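About us
Home / Company / About us

Drallar is a small company that plans and introduces automation in laundries, care homes and guest houses. We started with 3 people and one customer, a guest house laundry in Postley. Today we have 42 colleagues, and most of them have worked with washing, ironing or cleaning before they came to us. This is important for our work, as a person who has carried wet sheets for ten hours asks different questions than a person who has only drawn them on a plan.

Our company was founded by Sabine Ostermann and Güven Bilgin. Sabine managed the linen room of a hotel for many years. Güven comes from machine building and was at that time responsible for the service of conveyor belts. They met over a broken belt, and the talk after the repair was longer than the repair. Both had seen the same thing in several houses: a new machine was delivered, the staff got a training of one hour, and after some months the machine stood in a corner with boxes on it.

What we do

We look at the daily work in a laundry and decide together with the staff which steps a robot can take over. Usually these are steps which are heavy, which must be done bent over, or which come again in the night. Sorting of private clothes, treatment of stains and the contact with residents and guests we leave with people. We have been asked to automate these too, and until now we have declined.

Our first product is Hitinby, a work plan for robots in small laundry rooms with ordinary household machines. Many care homes do not have a big industrial laundry. They have a room on the floor with a washer and a dryer, and the night shift must use it between other duties. Hitinby is made for such rooms.

Opening a door, taking hold of a piece of laundry and finding the drum are simple for a person and each of them is a long piece of work for us.
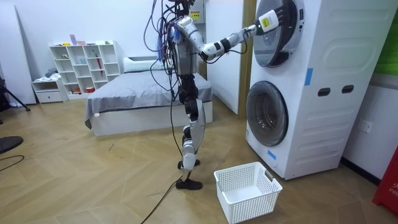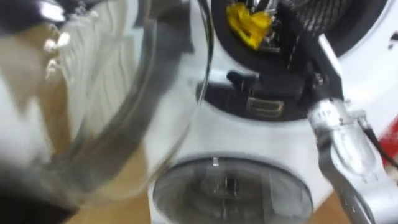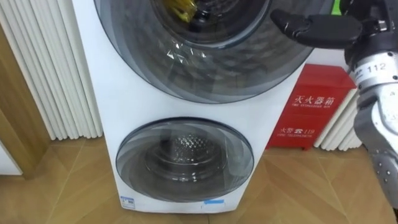 Kerstin Sauerland from our customer Villalobos wrote to us after the first winter with Hitinby that she had been against it. She feared that her team would become smaller. "I still look at the duty roster every month with this question," she wrote, "and I want that you know this. But my colleagues go home with less pain in the back, and in the night they can stay sitting with a resident who is afraid, because the towels can wait for the robot." She also asked us to make the start signal less loud, and we have done it in December.

We are thankful for letters of this kind, also for the first part of them. Automation changes the work of people, and it would not be correct to say that everything stays the same. In the houses where we work, the job in the laundry room has become more a job of planning and checking. Some colleagues like this. Others miss the quiet hour with the ironing, and for them we try to keep it.

How we work with your team

Before we make an offer, one of us works a complete early shift and a complete night shift in your house. We write down what is done by hand and show the list first to the people who do it. They can correct it. Only after this does the management receive it.

The contract contains a part about jobs. In it the customer says what will happen with the hours that become free. We do not write this part ourselves, but we do not begin without it.

The training takes 4 days and is during paid working time. Every person who works in the room learns to stop the robot, to start it again and to do the same task by hand. The training papers are available in simple language and we translate them on request.

Our people

Sabine Ostermann leads the company and makes most of the first visits. Güven Bilgin is responsible for technology. Willy Jacobs organizes the training and is the voice that you hear if you call our service number at five in the morning. Dirk Dreßler takes care of safety and of the papers for the authorities, and he also answers questions from works councils.

We until now have introduced our work plans in 86 laundry rooms, the most of them with only one washer. Our office and the practice room are in Postley. Visitors are welcome after appointment. Please wear closed shoes and tell us before if you need the elevator, as it must be unlocked from inside.

Contact
Work with us
For works councils
Directions to Postley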